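Flendex TENS Unit for Lower Back Pain: Review

Updated May 2020

I have used the Flendex two-channel TENS unit on most days since January, for a long-standing ache on the left side of the lower back. The pain is worst after sitting and eases with walking. I also own an older Seser unit and refer to it below for comparison. I bought both at full price.
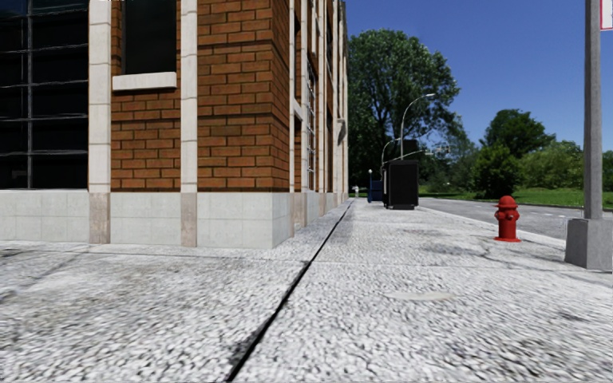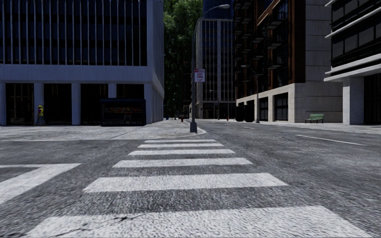
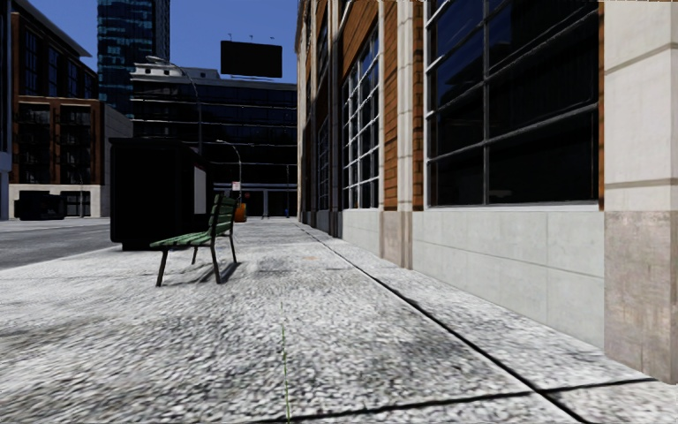

Sidewalk and street

TENS stands for transcutaneous electrical nerve stimulation. A small current passes through the skin between pads and is meant to make pain signals less noticeable while it runs. Study results for back pain are mixed. The device does not treat the cause of the pain, and the Flendex manual says so on its first page.

What is in the box

The kit has the control unit, two lead wires, eight gel pads, a USB charging cable, a belt clip and a manual. There is no wall plug. The pads are the square snap type. Seser pads use a pin connector and do not fit.

Controls and settings

Pulse width can be set up to 200 microseconds. Intensity goes from 0 to 54 in single steps, and each channel has its own pair of buttons. The steps are small at the low end and feel larger past the midpoint. On my back, a strong but comfortable tingle falls a little under halfway. The Seser has fewer, coarser steps, and I was often stuck between one that was too weak and one that stung.

The timer runs up to 90 minutes. It returns to its default each time the unit is switched off, so it has to be set again for every session. Intensity also resets to zero, which is the safer design.

The screen is readable indoors and poor in sunlight. The buttons click firmly enough to be found through a shirt. A lock comes on after a short idle period, and lowering the intensity still works while it is locked.

Pads

The supplied pads held well for the first few weeks, then began to lift at the corners. Wiping the skin with plain water and drying it fully helped more than anything else. I now use Qian replacement pads, which are slightly thicker and last longer. They are also harder to peel off the plastic sheet. I had mild redness under one pad after a long session and none after shorter ones.

Results

With the unit running, the ache drops from distracting to easy to ignore. Some relief carries on afterward, usually for less time than the session itself. It did nothing useful for a stiff neck, and I stopped trying. My walking distance has improved over the same period, but I was also doing daily exercises from a physical therapist and cannot separate the two.

Problems

One lead wire became intermittent at the plug end. Urkasley, the store I ordered from, replaced it without charge, but delivery was slow. The belt clip is weak and slips off thin waistbands. The manual's pad placement drawings are too small to follow.

Who should not use it

Do not use a TENS unit with a pacemaker or other implanted electrical device. Do not place pads on the front of the neck, across the chest, or on broken or numb skin. Anyone who is pregnant or has epilepsy or a heart rhythm problem should ask a doctor first. Do not use it while driving.

Verdict

Recommended for lower back use, mainly for the fine intensity steps. Order a spare set of pads with it. Owners of a working Seser will gain better control and a longer timer, and will need to replace their pads.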